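Como abrir e limpar um relógio digital antigo de painel sem estragar a placa

Há anos que compro relógios de painel avariados, daqueles que vinham em aviões e em bancadas de laboratório, e a pergunta que mais recebo é sempre a mesma: como é que se abre aquilo sem partir nada? Pois bem, vamos a isso! Vou usar o meu Zadmont 427, um relógio de 28 volts com mostrador de LED vermelho que me chegou às mãos em julho, mudo e cheio de pó. O método serve para quase todos os da mesma família.

Antes de pegar na chave de fendas, desliguem a fonte e esperem cinco minutos. Os condensadores de entrada guardam carga (o meu ainda me deu um susto valente da primeira vez) e convém medir com o multímetro antes de meter lá os dedos.

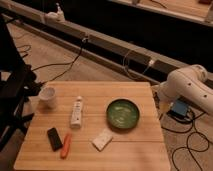

Os parafusos da tampa traseira são de fenda, pequenos, e costumam estar colados com verniz. Uma gota de álcool isopropílico em cada um, esperar um bocadinho e rodar devagar, sem forçar. À medida que saem, arrumem-nos por ordem. Eu uso um recipiente para cada camada do relógio, e um copinho branco e baixo como o que está no canto da mesa de madeira chega perfeitamente para os da tampa. O telemóvel também fica sempre à mão, para fotografar cada passo antes de desligar seja o que for. Acreditem, às onze da noite todos os fios parecem iguais.

Tirada a tampa, o interior desliza para a frente como uma gaveta. Se prender, não puxem pelo mostrador! Procurem o fio de massa que liga a caixa à primeira placa: no Zadmont é um fio verde curtinho, preso com um terminal de olhal, e tem de sair primeiro.

As placas estão empilhadas e ligadas entre si por um feixe de fios cosido com linha encerada. É bonito de se ver, mas é também a parte mais delicada de todo o trabalho. Não cortem a linha. O feixe foi feito para abrir como um livro, com a dobra do lado esquerdo, e basta soltar os espaçadores para as placas se afastarem o suficiente.

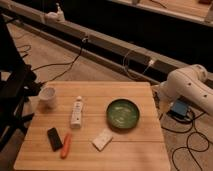 Com o livro aberto, passem um pincel macio pelos circuitos integrados e aspirem o pó com o bocal afastado. Depois, álcool isopropílico numa cotonete, só nos contactos e nas zonas com fluxo velho. O verniz protetor, aquela camada brilhante por cima de tudo, é para deixar em paz, a não ser que precisem mesmo de soldar ali.

Aproveitem para olhar para o cristal de quartzo. No meu, uma das patas tinha a solda rachada, coisa que só vi à lupa e com a luz de lado. Refiz a junta com o ferro em temperatura moderada, contacto curto, e deixei arrefecer sem soprar (sim, eu também soprava). Quem me ensinou a procurar isto foi o Dale Gagnon, num fórum, quando eu já estava convencido de que o divisor de frequência tinha morrido.
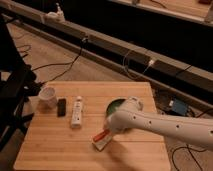

PRIMEIRA LIGAÇÃO E TESTES

Não liguem o relógio diretamente à tensão final. Usem uma fonte de bancada com limite de corrente, comecem com 200 mA e subam a tensão aos poucos, de olho no amperímetro. A minha é uma Perron velhinha, mas qualquer uma com limitador serve. Se a corrente disparar logo no início, desliguem e procurem um condensador de tântalo em curto junto ao conector de entrada.

Se tudo correr bem, o mostrador acende a zeros e os segundos começam a contar. Deixem-no trabalhar mais de 5 horas, com a tampa fora, e comparem com uma hora de referência. O meu atrasava um pouco e acertei-o no trimmer ao lado do cristal, com uma chave de plástico.

Para fechar, é o caminho inverso: espaçadores, fio de massa, gaveta, tampa. Verniz novo nos parafusos só depois de uma semana de uso.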